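7 Apr 2018
Hongmei Fu

Okay, the back bench in the Drostgate room. I said in March I'd write up what we did with it and what's still bugging me, so I'm finally doing it with a cup of tea next to me (on the windowsill, not on the bench, before anyone says anything).

First, the top. I'm so happy with the black! The old one showed every ring and pencil mark, and you could never get the glue off it. I wiped the new one down twice with the Herath cleaner, let it sit while I ate lunch, and then went over it with a dry cloth. Don't use the green scrubby pads on it, please. I tried one on the offcut and it left a dull patch that I couldn't buff out, and I really did try.

Second, the wall. I had Utach's color card out for ages and I still can't tell you whether what we've got is gray or teal. It changes its mind depending on where you stand. I've been calling it "the pale one" and everybody seems to know what I mean. The matte finish was my choice and I'd pick it again, though it does hold on to scuffs. 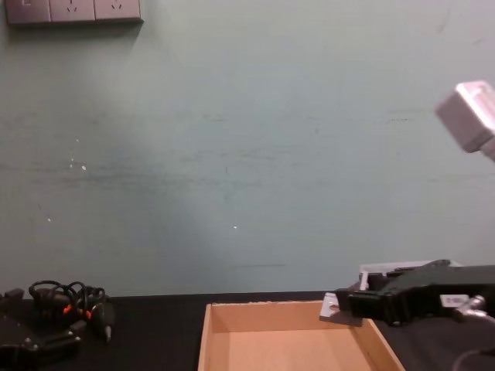

Back wall and bench top, outlets up at left. Scuffs still to do.

So, the scuffs. They run sideways across the middle band of the wall, faint but I see them every time I walk in. I'm going to try a damp sponge first, then the Genari eraser block if that does nothing, and only then open the touch-up can (number 2413, top shelf, lid is on tight so bring the screwdriver). There are a few little white specks too. Could be filler, could be paint, I haven't picked at them yet. If one comes off with a fingernail I'll leave the can shut and call it a good day.

Outlets: I like having them up on the wall and off the bench, it keeps the back edge clear for wiping. What I'd still like is a note saying what's on that circuit, and I've asked for one. The plan in the drawer is from 1973 and shows a sink in this room, so I'm not trusting it for anything!

Left to do: sponge test, then 90 minutes for the touch-up to dry if it comes to that. The offcut of the black top is behind the door if you want to try a cleaner on it. Write on the back what you used. There are 4 patches on it already and I can only remember what two of them were.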